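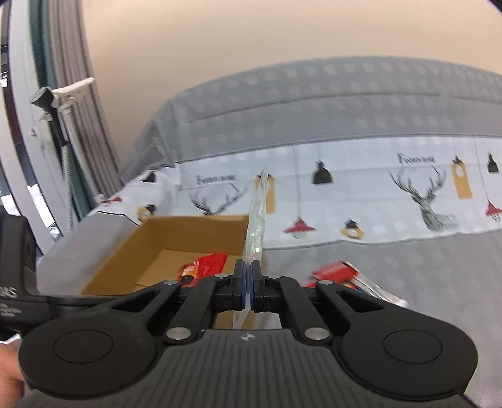

How to Store Dry Goods in a Home Pantry

Last revised 20 December 2003

These instructions cover sorting, repacking, labeling and rotating dry food in an ordinary kitchen cupboard. They apply to flour, rice, dried beans, sugar, salt, pasta, tea, soup mixes and dried fruit. Canned goods are handled separately.

1. Choose the location

Use an inside wall if the kitchen has one. A cupboard over the stove or next to the dishwasher vent is not suitable. Temperature should stay below 70 degrees F for most of the year. Leave a gap between the back row of containers and the wall so that air can move.

Shelf depth matters more than shelf height. On a deep shelf the back row is forgotten. If the shelves are deeper than your forearm, fit a pull-out tray. We use the Vamar tray, which screws to the shelf from below, but any tray with a front lip will do.

2. Empty and clean

Take everything out. Vacuum the corners and the shelf pin holes, where moth larvae collect. Wipe with warm water and a little dish soap, then leave the doors open until the wood is fully dry. Do not put down shelf paper over a damp shelf.

3. Sort by package type

Sort the food by what it comes in before you sort by what it is.

Paper sacks: flour, sugar, cornmeal. Always repack. Paper keeps out neither moisture nor insects.

Thin plastic bags: rice, beans, lentils. Repack if the bag has been opened or if a seam is split.

Foil or plastic pouches: soup mixes, seasonings, drink powders. Leave these sealed and do not repack. Stand them upright in a shallow bin with the printed side forward. Once a pouch is open, fold the top twice and clip it, or move the contents to a small jar.

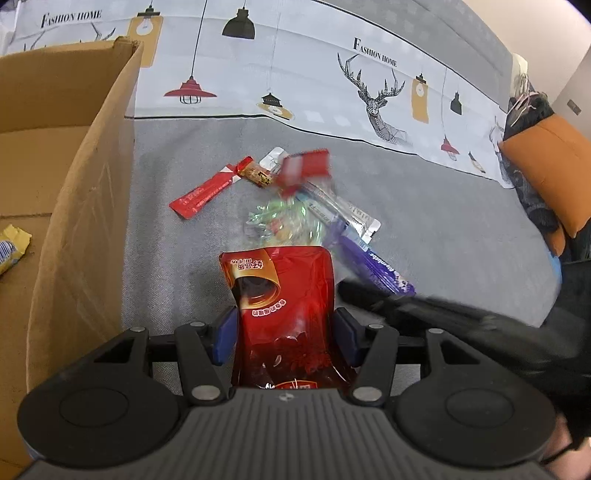 Red plastic pouch with a printed picture of a bowl.

Cardboard boxes: pasta, crackers. Keep the box if there is a sealed inner bag. If not, repack.

If the label is in a language not everyone in the house reads, write the contents on a strip of masking tape and stick it to the front. Do not cover the date code.

4. Repack

Use glass jars or rigid plastic with a gasket lid. Square containers waste less shelf space than round ones. Fill to within 2 fingers of the rim. Cut the cooking directions from the old package and tape them to the back of the container.

Flour and whole grains should spend four days in the freezer before they go into a jar. Let them return to room temperature in the closed bag, otherwise water will condense on the food.

5. Label

Each label carries the contents, the date packed and the use-by date, in that order. Pencil on masking tape lasts longer than marker on plastic. Nuria Bravo's variation is to put the label on the lid for anything kept below waist level.

6. Rotate

New stock goes to the back, old stock to the front. Check all dates in May, before warm weather, and again in early winter. Discard anything with webbing, clumping or a sour smell, and wash the container before refilling it.

Text by Covadonga Segura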